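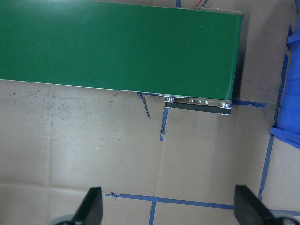 Green belt, drive side. Timing belt and both pulleys are under the right end.

Small conveyor belt keeps walking to one side - tension or alignment?

Asked by Simone Toledo in Workshop & Small Machines
Viewed 3,054 times

I have a small benchtop conveyor with a flat green belt, bought used in August. It is driven by a black timing belt running between two silver pulleys near one end. I use it to move small boxes from my packing table to the label table.

After 10 minutes or so of running, the green belt creeps toward the drive side until the edge rubs on the side plate. I push it back by hand with the power off and it does the same thing again. I have tightened the timing belt and it made no difference. The seller had no manual. The sticker on the bottom says Kuston and the number 769, and I can't find anything under either one.

Should I be tightening the green belt more, or is something bent? I don't want to buy a new belt if I don't have to.

3 answers

Josué Caldeira
Accepted answer

The timing belt only carries power from the motor to the roller. It has no effect on where the green belt sits, so put it back to where it was. It should give a little when you press the middle with a finger. Too tight and you wear out the motor bearing.

Tracking is set at the end rollers. Look at the end away from the drive for a screw on each side that moves the roller in or out. Before you touch them, measure from the roller shaft to a fixed point on the frame, both sides. Mine read 92 mm on one side and 2 mm less on the other, and that was the whole problem.

If the two sides are different, make them the same first. Then run it empty. A flat belt normally moves toward the slack side, so tighten the screw on the side it is drifting to, a quarter turn at a time. Let it run a few minutes between turns - it responds slowly. Power off whenever your fingers are near the rollers or pulleys.

Also wipe off the inside of the belt and both rollers. Tape glue or cardboard dust built up on one end of a roller will steer the belt the same way.

ibrahim
Check that it's level. Mine was on a folding table and the frame was twisted. Put a shim under one foot and it was fine.

Lolla
I would just replace the belt, they stretch. I got one from Skovano for around 40 dollars.

Comment from Simone Toledo: The roller was off, one side was further out. I evened it up, gave it two quarter turns and it ran through the afternoon without rubbing. Timing belt is loosened back too. Keeping the old belt for now.

Comment from Josué Caldeira: Good. Check it again after a week, the screws can back off. A lock nut helps if there is room for one.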